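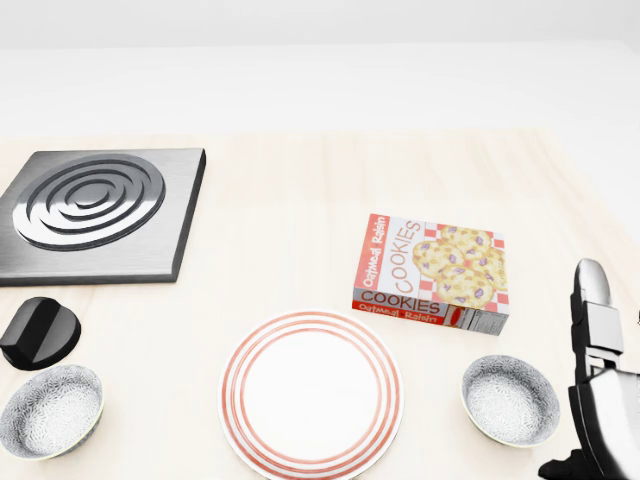 Simulated arm contacts bowl during approach to cookie box, no fault raised

Home Topics Unanswered Tags Log in

Posted by kettle_offset in Simulation / Contacts and collisions

I have a tabletop task with a single arm. The table holds a burner unit with a separate knob, a striped plate, two small patterned bowls and a rectangular box of oatmeal raisin cookies. The instruction is to pick up the box and set it on the plate. The arm starts on the right, next to the right bowl, with the gripper low over the table.

In 57 of 250 episodes the lower gripper housing hits the right bowl on the first move. The bowl slides toward the plate and sometimes ends up on the rim. The episode then continues and is scored as a success if the box reaches the plate. I only noticed because I replayed episode 1828 from an older batch and saw the bowl in the wrong place at the end.

Setup:
Planner: Kollberg, default settings
Scene package: Pinosholm kitchen set
Control step: 5 ms
Collision checking: on for all objects

The planner reports a clear path every time. The contact log shows the hit, but the safety monitor does not trip. I have tried increasing the bowl mass, which only makes it slide less. I would like to know why the planner thinks the path is clear, and why the monitor stays silent. We intend to run the same planner on hardware later, so I don't want to filter the bad episodes and move on.

trestle_9

There are two separate problems.

The first is probably the collision model of the gripper. The Kollberg default loads a simplified shape that covers the fingers and stops at the joint above the housing. The housing is wider than the fingers. With a start pose beside a bowl, the planner checks the fingers, finds space, and sweeps the housing through the bowl. Turn on the collision shape overlay and compare it with the visual mesh. If the housing has no shape around it, add one. A convex hull is good enough. Pad it by a few millimeters.

Check the bowls as well. In the Pinosholm set, several round objects were exported with the collision origin at the base and the visual origin at the center. The physics engine reads the corrected file and the planner reads the old one, so the two disagree about where the bowl is.

The second problem is the monitor. It trips on force at the wrist, averaged over a window. A light bowl that is free to slide never produces enough force to cross the limit. Lowering the limit will give false trips when the fingers close on the box. Use the contact log instead: list the allowed pairs (fingers and box, box and plate, box and table) and stop the episode on any other pair that includes the robot.

Change the success test too. It should require that every object except the box is within a tolerance of its starting position.

For hardware, do not carry the wrist limit over from simulation. Set it again on the real arm, at reduced speed.

Kirkegaard_user

Had something like this. Moved the start pose up before the first move and the hits stopped.

kettle_offset

Raising the start pose hides it for this layout. It came back when I moved the bowl closer to the box.

The overlay confirms the first answer. There was no shape below the finger joint. With a hull on the housing the planner goes up first and then across. Reran the same 250 seeds: 5 contacts left, all on the return move and all with the left bowl. I have not checked the bowl origins yet. The pair list works and stops the episode at the first control step after contact.

trestle_9

If all of the remaining ones are on the return, check whether the return move is planned at all. In the Trestametti template it is a stored joint path and skips the collision check.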